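Hisden Completes Side-by-Side Gripper Trial in Working Kitchen at Movville

MOVVILLE -- Hisden, a test lab for automation equipment, has finished the first round of a trial comparing four robot grippers on ordinary kitchen work. The results are open to equipment buyers and research groups on request starting in June.

The trial was paid for by Prustora, which runs shared kitchens and wants to know which grippers can handle the items its cooks use every day. Vakulenko, the integrator on the project, supplied the arm mounts and wrote the controller software used for all of the runs.

Each gripper was put through the same 14 tasks. They include lifting a bowl by its rim, moving a plate without tipping what is on it, picking up a pan by its handle, taking the lid off a canister and turning a cutting board end for end. Every task was repeated under operator control and again under a fixed program. The full round came to 3000 grasps, and each one was logged with finger position, motor current and the time from first contact to release.

Hisden kept the arm, the mount height and the controller the same throughout, so that differences in the log come from the gripper. Fingertips were the standard ones shipped by the maker. A second round will repeat the tasks with softer pads.

Main findings from the first round:

Two-finger grippers with a wide opening did best on bowls and canisters, and were slower on flat items such as plates and boards.

Closing force mattered less than expected. Most dropped items were lost in the first moment of the lift, when the fingers had closed slightly off center.

Cable routing caused more stops than any other single item. Stops fell after cables were led straight up from the gripper body and clipped above the wrist.

Changing from one gripper to the next took some 8 minutes, including recalibration.

Objects stayed on the counter between runs and were not cleared to make room for the fingers. Prustora asked for this condition -- its own counters are rarely clear, and a gripper that needs open space on every side is of little use to it.

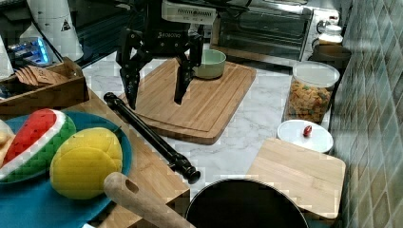 Prustora has replied that the bowl results match what it hoped to see, but that it would like the flat items tested again before it picks a gripper, with wet plates added to the list. Hisden has agreed to add them to the second round.

The log files, task sheets and mount drawings will be supplied as a single package. Groups that want to run the same tasks on their own equipment may use the task sheets without charge, and can send their results to Hisden for inclusion in the next report.

Requests for the package should be sent to the Hisden test desk in Movville.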